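Saturday, July 23, 2022

Ball tracking, Fleltomden squad session. Re-ran the Widar fit on the 41 free kicks from the Rarnport match set. Spin estimate still drifts after the second bounce. Dropped two clips with missing frames. Sample rate stays at 300 Hz. 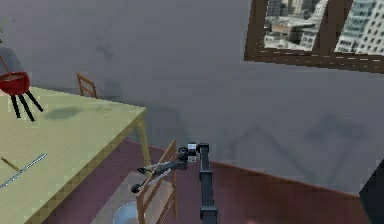
Render: pale table at left, red bowl-shaped item on black legs.

Bilal wants goalkeeper dive times in the same table. Told him September. Dima to check the goal line calibration, left post reads about 2 cm wide.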